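Messy play when you hate mess — what do you put down on the floor? 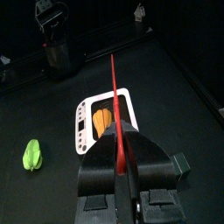
The red stick, held upright

Posted in: Crafts and rainy days

skarkmum2
My youngest has reached the age where everything has to be poured, squashed or painted with. I'm happy for her to do it but we rent, the kitchen floor is pale lino and the only table is in the room with the carpet. At the moment I put a bath towel under her chair and it soaks through. What do the rest of you use? I don't want to spend more than I have to.

tealeaf737
Oilcloth off the roll from the market. Get it wider than you think, paint goes sideways. Ours has lasted through two children and it wipes down with washing-up liquid.

Revgate_Rob
Shower curtain. Cheapest one in the shop, no hooks needed. When it gets too bad put it in the machine at 40 and hang it over the bath to drip.

hobnob138
Shower curtains slide about on lino. My son went over on ours with a pot of blue in his hand and I was finding it behind the fridge until June. I'd say old cotton sheet on top of the plastic. It grips better and soaks up the drips.

Revgate_Rob
Tape the corners down then. Masking tape, it comes off clean. Ours has never moved.

hobnob138
It took the shine off our lino when I left it on overnight, so I wouldn't in a rented place. Maybe if you peel it off straight after.

skarkmum2
Landlord is fussy so I'll leave the tape out. I do have an old sheet. Does flour paste wash out of cotton?

tealeaf737
Yes, but cold water first. Hot water cooks it and then you have glue. Shake the dry bits off outside or they end up in the filter.

pegbag
Different view, but I gave up on floor covers altogether. We do it in the bath, no water in, vest and pants only, then turn the shower on at the end. Takes five minutes to clear up. Poster paint rinses off enamel. Food colouring doesn't always, so go easy with that one.

hobnob138
The bath is fine for a toddler but mine is six and wants to make things she can keep. You can't do papier mâché in a bath.

pegbag
You can, we made a whole owl. A tray across the top holds the bowls.

Dumitrescu_at_home
For recipes, the one I use is two mugs plain flour, one mug salt, one mug water and a spoonful of oil. Add the water slowly. It keeps in a tub in the fridge for a week or so. Don't let the dog near it, the salt is bad for them.

skarkmum2
Thanks, no dog here. Is there anywhere in Skarkstead that does a messy session so it's someone else's floor?

tealeaf737
The Tanberg hall does one on Friday mornings, term time only. Wear old shoes. The paint there isn't as washable as they say it is.

Revgate_Rob
Seconded on the shoes. Parking is easier round the back.

skarkmum2
Right, sheet over oilcloth for home and I'll try the hall this Friday. Has anyone got a way of getting dried glitter glue off a high chair strap? I've had it soaking since breakfast.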